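Short Patch Cable Assortment, Mixed Colors, Booted Ends

Jarkico / Networking / Patch Cables
Item 2454
Reviewed for the catalog by Ladi Bassey

We stock a lot of patch cable and we don't get excited about it. The Jarkico assortment is a bag of short Ethernet leads in several colors, sold for home closets, training benches and small offices where somebody got tired of pulling on one gray cable to find out which gray cable it was. The maker's sheet calls the set "professional grade." We have no idea what that means on a patch cable and we left it off the label.

What you get is a colored jacket, a clear plug and a boot on the plug. The boot is the part worth looking at before you buy. A bad one is so stiff that you can't get a fingertip on the latch, and in a full switch that will annoy you every single time.
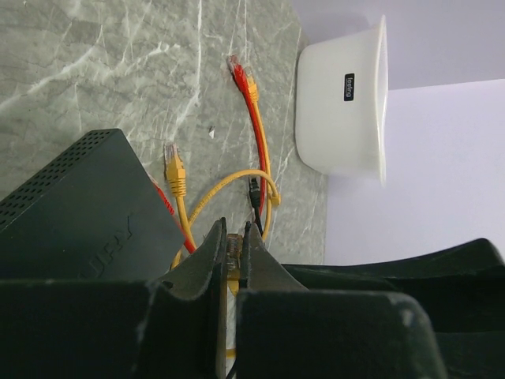

Red and yellow leads with matching boots, beside a black switch. Switch and bowl not included.

Color

Color coding is oversold. It works if you write down what the colors mean and tape that paper inside the closet door. It stops working the first time someone needs a cable in a hurry and grabs whichever one is on top. We would still take colors over plain gray, mostly for tracing a lead by eye across a messy table.

Red and orange are also closer than you might like under warm bulbs. If your closet has poor light, put your important links on blue or yellow and leave the reds for things that can be unplugged by mistake without a phone call.

Storage and handling

Burkden sells a zip pouch to go with this set. We tried one and went back to a plastic bowl from the kitchen section. A bowl has no zipper and you can see what is in it.

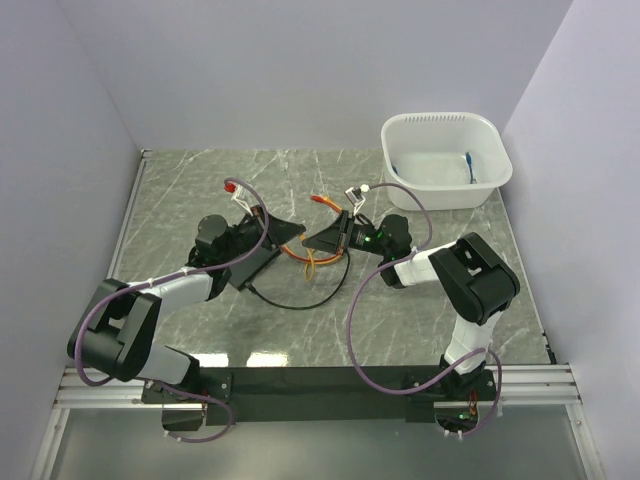
Whatever you keep them in, coil each lead loosely before it goes away. Tight figure-eights look tidy and leave a bend in the jacket that comes back every time you lay the cable flat. Velcro is fine. Please don't use a twist tie from a bread bag, which we have seen come back on returns more than once.

The maker claims the latch survives repeated plugging. Every maker claims this. Latches snap when they are dragged backward through a pile of other cables, and a boot helps with that only if it covers the latch. Check yours when the bag arrives. If a latch is already loose or cracked, send the lead back and we'll replace it.

Length

Short means short. These are for jumping between gear on the same shelf or the same tabletop. Customers write in every September, when schools are setting up their rooms, to ask if two can be joined with a coupler to reach across a room. They can, and we'd rather sell you one long cable. It costs less than two short ones plus the coupler.

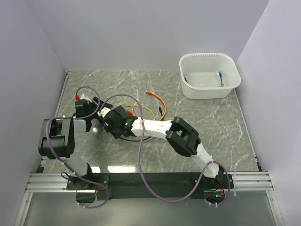

On the gray marble-pattern bench top, with a purple cable tied along its run.

Compared with the others

We also carry the Poduval set and the Jorow set. Poduval is cheaper and comes without boots. For cables that get plugged in once and forgotten behind a cabinet, that is the better buy, and we say so even though we make less on it. Jorow has the nicest jacket of the three, soft and easy to coil, at a price we find hard to defend for something that spends its life behind a router. 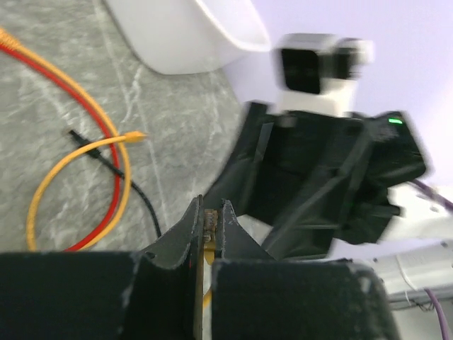 As for speed claims, look at the category rating printed on the jacket and ignore the rest of the packaging. A lead will not make your connection faster than what comes out of the wall. If pages load slowly now, buy nothing yet and restart the router.

Ordering

Sold by the bag. We can't pick colors for you, and the mix varies between shipments.
Returns: 30 days, opened bags accepted.
Bulk: schools and offices ordering 80 bags or more should write to us for a price.
Ships in 11 days when out of stock at our end.

Page updated March 12, 2026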